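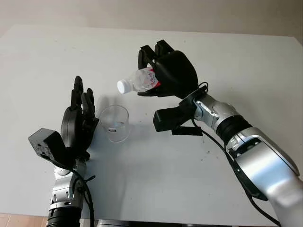

So what do we budget for first, the arms or the hands? The hands. They wear out sooner, and a spare set has to be on the shelf before we start.

Miyuki Noguchi got me the Hirose quote in April – 174 days' lead time, so order early. I'd also put aside 20 percent for cables and fingertips (I didn't at Grastberg, and I paid for it).

Pause for questions, then on to the Zonel lease, over 300 a month per arm.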